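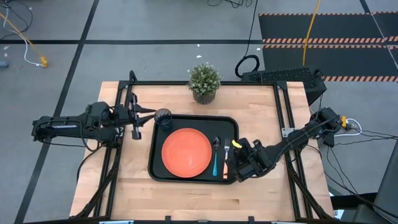
Oiling a butcher-block top

Applies to: unfinished or previously oiled solid timber tops. Not suitable for tops sealed with polyurethane or lacquer unless the coating has been fully removed.

Check the existing finish

Put a few drops of water on the surface and leave them for 8 minutes. If the water soaks in and the timber darkens, the top is ready for oil. If it beads, there is either a film finish or enough oil left in the grain. Scratch an inconspicuous spot on the underside with a blade. A film finish comes away as clear flakes.

Materials

Food-grade mineral oil, or a hard-wax oil such as Girnham Clear
Sandpaper, 120, 180 and 240 grit
Cork sanding block
Lint-free cotton rags
Vacuum with brush head
Nitrile gloves

Mineral oil never cures and has to be renewed. Hard-wax oil cures and lasts longer, but check the tin for food contact suitability and curing time. Do not apply one over the other.

Sanding

1. Clear the top and wipe it with a damp cloth. Allow to dry overnight.
2. Sand with 120 grit, following the grain. Knife marks and grey water stains should be gone before you change grit.
3. Repeat with 180.
4. Wipe with a barely damp rag to raise the grain. Let it dry, then sand lightly with 240.
5. Vacuum, including the edges and any sink cut-out.

Skip the 120 if the top is only dull. On end grain, expect each grit to take around twice as long.

Applying the oil

1. Pour a small pool and spread it along the grain with a folded rag. Work in sections you can reach without leaning on the wet area.
2. Leave mineral oil for 30 minutes. For hard-wax oil, follow the time on the tin.
3. Wipe off all excess. A tacky surface the next day means too much was left on.
4. Apply 2 coats to the face. End grain and cut-outs may need more.
5. Coat the underside as well. A top oiled on one face only takes up moisture unevenly and can cup.

Rags used with curing oils can self-heat and catch fire. Lay them flat outdoors to dry, or soak them in water and seal in a metal tin before disposal.

Maintenance

Repeat the water test every few months. Wash with mild detergent and dry straight away. Do not use bleach or vinegar.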